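Kitchen counter: clear bins or the wooden organizer?

Home > Kitchens and Storage > Small kitchens

skevitik_lane
Posted Thursday, 7:40 pm
We moved into a place with a long white counter and I'm trying to settle on a system for the small stuff that collects beside the coffee machine. Right now there's a light brown wooden organizer against the backsplash and a shallow beige tray with the paper towels standing in it. I've also been trying one of those clear plastic bins. I'd like to keep one or the other, as I don't think there's space for both once the kettle is out. Which would you keep? 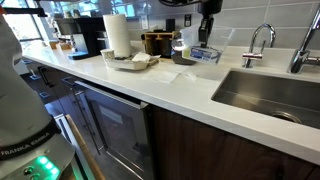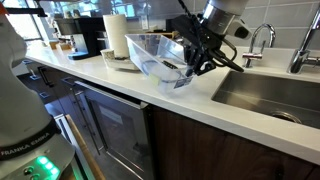

Two from the kitchen. The paper towel tray and the coffee machine are in the first, the clear bin and the sink in the second.

grodska2509
Posted Thursday, 8:05 pm
Keep the wood. Clear bins look tidy for a week and then you see every bit of clutter through the side. We had 3 of them on our counter and they all ended up under the sink holding dishcloths.

mapleandmop
Posted Thursday, 8:22 pm
I'd go the other way. Being able to see what's in there is the whole reason to buy clear. Wooden slats collect coffee dust and you need an old toothbrush to get at it. A plastic bin goes in the sink with dish soap and it's done.

How far is the sink from where you want to keep it?

skevitik_lane
Posted Thursday, 8:31 pm
Same counter, so not far. I hadn't thought about washing. The wooden one has never had more than a wipe.

tin_kettle
Posted Thursday, 8:50 pm
Side question, why two faucets? Is the small gooseneck one for filtered water? We're looking at adding one in June and the plumber wants to drill the counter for it.

skevitik_lane
Posted Thursday, 8:58 pm
Yes, filtered. It came with the place. It's slow, but we use it for the coffee and for drinking water. Ask about the cartridge price before you drill.

grodska2509
Posted Thursday, 9:10 pm
mapleandmop, a toothbrush twice a year is no hardship. Plastic scratches and goes cloudy. Mine were from Drandunberg and they were dull inside 2 years.

mapleandmop
Posted Thursday, 9:16 pm
Did they go through the dishwasher? That will do it. I wash mine by hand and they're still fine. I have the Hájek ones, 30 cm long, bought at the same time as the fridge set.

grodska2509
Posted Thursday, 9:20 pm
Dishwasher, yes. I still wouldn't buy them again.

tin_kettle
Posted Thursday, 9:34 pm
Put the clear bin in a cupboard and use it as a drawer. You pull it out when you want something and the counter stays free. The paper towels can stay in their tray.

skevitik_lane
Posted Thursday, 9:47 pm
I'll try the bin in the cupboard over the weekend and leave the wood where it is for now. Need to measure the shelf first, the door hinge takes up a fair bit of room on one side.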